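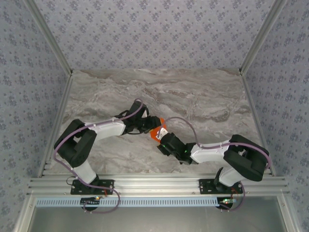

Fouad Sleiman has been selling wallpaper and tabletops out of the same unit for years and he talks fast. Small florals are back, he says, "and I never took them down so I get to be smug." He likes them pale. Lavender-gray paper, little dark blue-purple flowers, and then a tabletop with some movement in it – gray, white and brown veins running mostly sideways. "People tell me you can't put a pattern next to a pattern. Well. The flowers are tiny and the stone look is all streaks. They dont fight."

The paper comes from Brillari, 50 a roll. He ordered 112 rolls in December and has 132 on order now, which his partner Elias Nseir thinks is nuts. "Elias wants plain white. Elias always wants plain white."

Any advice for doing it at home? Start in the corner, he says. Check the drop twice. Buy one extra roll becuase the next batch wont match. And the table – get a sample, leave it in the room a few days, look at it at night. "Lamps turn gray stone brown. I had a customer send back a whole top over that."

Phone rings. It's Elias, about the white.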